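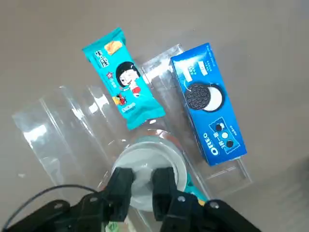
Snack Label Translations, Prevska edition

Hi! I keep a small dataset of text copied off snack packaging - cookies, crackers, rice puffs, seaweed, that kind of thing - and this is the page that tells you what's in it and how to use it without getting annoyed at me. It started as a spreadsheet I made for my own pantry and then people on a cooking forum asked for a copy, so now it has a name and a version number.

What you get

There are 1,945 rows in one CSV file called labels.csv. One row is one line of text from one package, so a single box of cookies can easily take up a dozen rows. The packages themselves are listed in packages.csv, 341 of them, and the two files join on package_id. Everything is text. I don't ship the photos I type from, because they're enormous and half of them have my kitchen in them.

The columns in labels.csv

package_id - matches packages.csv
line_no - order on the package, top to bottom, front before back
side - front, back, left, right, top, bottom, or seam
lang - two-letter code, or "mix" when a line switches halfway
original - what the package says, typed by hand
english - my translation
sure - yes, mostly, or no

Please look at that last column! I put "no" on anything where I was guessing, and there are more of those than I'd like. Flavor names are the worst. A line can be perfectly readable and still leave me stuck between "savory," "salted" and "original," and I change my mind depending on what I had for lunch.

Where the packages come from

Most are things I bought and ate. The rest I typed up from wrappers that friends saved for me in envelopes. The bulk of it was bought at a grocery called Ukden that has a very good import aisle and a very bad parking lot, so the selection leans heavily toward whatever they stock. That means lots of Chinese and Japanese, a decent amount of Korean, and only seven packages in Thai. If you want a fair picture of what people eat in any of those places, look elsewhere. It's a picture of one aisle and one person who likes crackers.

How I typed it

I use a little script called Trornuter that shows me one line at a time and won't let me move on until I've filled in every field. I typed everything twice, on different days, and compared. When the two versions didn't match I went back to the package. Line breaks follow the package even when they chop a phrase in a silly place. Punctuation is as printed. Simplified and traditional characters are kept as they appear, so please don't "clean" them before you report an error, or we'll be arguing about different things.

Ingredient lists are in there, but ONLY as text. Don't use my translations to decide whether something is safe for an allergy. I'm a hobbyist and I have mixed up barley and wheat before (fixed in the December release, sorry again to the person who caught it).

Known problems

Vertical text is sometimes in the wrong line order. I've fixed the ones I know of.
Jokes and puns in slogans come out flat. I translate what they say and leave the joke in the notes column of packages.csv when I understood it.
The "seam" side was added late, so older rows may say "back" when they mean the seam.
Brand names are left alone unless the package gives its own English version.
Anything longer than 300 characters is split over several rows with the same line_no. Yes, I regret this. The set I call Furukawa, a batch of rice cracker bags with very long storage instructions, is where you'll hit it most.

Loading it

Files are UTF-8 with commas and double quotes. If your spreadsheet program shows you garbage, import the file and pick UTF-8 by hand instead of double-clicking it. Read line_no as a number and package_id as text, or the leading zeros go away and the join breaks.

License and fixes

My translations and notes are free to use for anything, with a mention if you feel like it. The words on the packages belong to whoever printed them.

Send corrections as a row with the package_id, the line_no and what you think it should say. One fix per row makes my evening much easier.

Last updated 6 March 2026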